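3. Recogida de demostraciones

3.1. Por qué volver a las tareas de cocina

Antes de entrar en los detalles del conjunto de datos conviene explicar, con algo más de calma de la que permiten las páginas de un artículo, cómo llegamos a él. Nuestro primer intento, al que en el laboratorio seguimos llamando Jomelham por costumbre, reunía tareas de recoger y colocar objetos rígidos, y las políticas entrenadas con él se comportaban bastante bien mientras nadie les pidiera otra cosa. En cuanto quisimos pasar a tareas con contacto prolongado (frotar, escurrir, extender, repasar una superficie dos veces porque la primera no bastó) nos encontramos con que casi nada de lo aprendido nos servía. El brazo llegaba al sitio adecuado y, una vez allí, no sabía cuánto quedarse.

La limpieza de vajilla nos pareció un buen punto de partida, y lo decimos con cariño hacia una tarea a la que hemos dedicado muchas tardes. Es una tarea que cualquier operador entiende sin instrucciones largas, exige las dos manos, tiene un objeto que se deforma (la esponja) y otro que resbala (el plato), y termina en un estado que se puede juzgar a simple vista. Tiene además la virtud, o el inconveniente, de que ninguna repetición es igual a la anterior: la salsa se reparte de otra manera, el agua cambia el rozamiento y el plato gira un poco bajo los dedos en el momento menos oportuno.

3.2. Puesto de teleoperación y procedimiento

Todas las demostraciones se recogieron en el puesto Flitora, que consta de 2 brazos montados en el mismo borde de la mesa y manejados a distancia por un único operador mediante un par de mandos de la misma cinemática. El operador se sienta detrás del puesto y trabaja mirando directamente la mesa; probamos también a que trabajase mirando solo la pantalla, pero la fatiga aparecía enseguida y las trayectorias salían llenas de titubeos que la política, muy aplicada, aprendía a imitar. Se registran las posiciones articulares de ambos brazos, la apertura de las pinzas y las imágenes de una cámara colocada en lo alto, que ve la mesa desde una perspectiva parecida a la del propio operador.

Cada episodio comienza con los brazos en reposo y termina cuando el operador pisa el pedal de cierre. Entre medias no imponemos una secuencia obligatoria. Al principio sí lo hacíamos, con una hoja de pasos pegada junto a los mandos, y el resultado fue un conjunto de datos muy ordenado y muy pobre, en el que todos los operadores frotaban en el mismo sentido y empezaban por el mismo borde. Al retirar la hoja, la variedad creció por sí sola. Pedimos únicamente que un brazo se encargue de sujetar la pieza y el otro de la esponja, y que el operador no cambie de papeles a mitad del episodio.
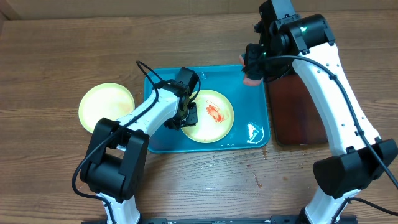 Figura 1. Puesto Flitora durante la tarea de limpieza de platos.

La asignación de papeles entre los brazos merece unas líneas, ya que de ella depende buena parte de lo que la política acaba aprendiendo sobre coordinación. El brazo que sujeta parece el menos interesante de los dos, y durante meses lo tratamos como tal, hasta que vimos que los fallos más frecuentes en ejecución autónoma empezaban en él: una sujeción demasiado central estorba a la esponja, y una demasiado tímida deja que el plato se escape con la primera pasada. En la disposición de la Figura 1, con la pinza izquierda junto al borde izquierdo del plato que está dentro de la bandeja azul y la esponja rosa en la derecha, la mancha de salsa queda en la zona despejada del plato, algo a la derecha del centro, y el brazo de frotado tiene por dónde entrar. Recomendamos a los operadores que busquen situaciones de este tipo, aunque no descartamos los episodios en que la colocación es peor, siempre que el operador la corrija con naturalidad. Esas correcciones son, a nuestro juicio, de lo más valioso que contiene el conjunto, y lamentamos no haberlas etiquetado desde el primer día.

3.3. Variación entre episodios

La tentación de dejar la mesa preparada siempre del mismo modo es grande, sobre todo al final de la jornada, cuando todo el mundo quiere irse a casa y colocar la vajilla donde estaba es lo más cómodo del mundo. Para no depender de la buena voluntad, la herramienta de sesión (Waltano, que publicamos junto con los datos) propone antes de cada episodio una disposición nueva. Indica qué platos se usan, en qué zona de la mesa se coloca la bandeja, si hay vajilla adicional fuera de ella y qué cantidad aproximada de salsa conviene poner. El operador puede apartarse de la propuesta, y lo hace a menudo, pero el simple hecho de recibirla rompe la inercia.

También decidimos no secar ni limpiar la mesa después de cada episodio. Fue una decisión discutida. Las marcas que quedan sobre la madera, como las de tono marrón que se aprecian por debajo de la bandeja en la Figura 1, introducen un ruido visual que al principio considerábamos un defecto del montaje. Sin embargo, una política entrenada con la mesa siempre impecable tendía a dirigir la esponja hacia cualquier mancha que encontrase, estuviera en el plato o fuera de él, y llegó a pasarse un episodio completo frotando la madera con un empeño admirable. Con mesas usadas en el entrenamiento, este comportamiento se volvió raro. Mantuvimos, eso sí, una limpieza general al comenzar cada sesión, por higiene y por respeto a quienes comparten la sala.

Los reflejos son un asunto aparte. Las superficies mojadas devuelven la luz con fuerza y el brillo puede saturar una porción de la imagen. Intentamos primero atenuarlos con difusores y después, viendo que bastaba abrir una persiana para echar a perder el trabajo, optamos por variar la iluminación a propósito y dejar que el codificador visual se las arreglase. Se las arregla de forma aceptable, con las salvedades que comentamos en la sección 5.

3.4. Revisión y criterios de descarte

En total se grabaron 1,000 episodios, de los cuales 556 forman el conjunto que utilizamos en los experimentos. La proporción de descartes puede parecer severa, y algún revisor amable de una versión anterior nos lo hizo notar, de modo que la explicamos. Una parte corresponde a las primeras semanas, cuando la hoja de pasos seguía pegada junto a los mandos, y la apartamos entera para no mezclar dos protocolos. Otra se debe a fallos de sincronización entre la cámara y los codificadores de las articulaciones, que no supimos detectar hasta enero, al comparar el instante de contacto en imagen con el cambio de corriente en los motores. El resto se descartó en la revisión manual.

En la revisión, cada episodio lo miran dos personas distintas de quien lo grabó. Se rechaza si el plato conserva salsa visible al terminar, si algún brazo alcanza un límite articular durante el frotado o si la pinza pierde la esponja y el operador no la recupera. No se rechaza por lentitud ni por falta de elegancia. Cuando los revisores no coinciden, el episodio pasa a una carpeta aparte que no se usa para entrenar y que incluimos en la publicación por si a otros grupos les resulta útil; sospechamos que ahí hay material para estudiar qué entiende una persona por un plato limpio, una pregunta que nos ha dado conversaciones larguísimas y bastante agradables.

Para la anotación temporal partimos del esquema Dhillon, que divide cada episodio en aproximación, contacto y retirada, y le añadimos una etiqueta de reajuste para los momentos en que el brazo de sujeción cambia de apoyo. La etiqueta se coloca a mano y solo está disponible en los episodios grabados después de su incorporación. Los detalles de formato, junto con las instrucciones que se entregaron a los anotadores, se encuentran en el apéndice B.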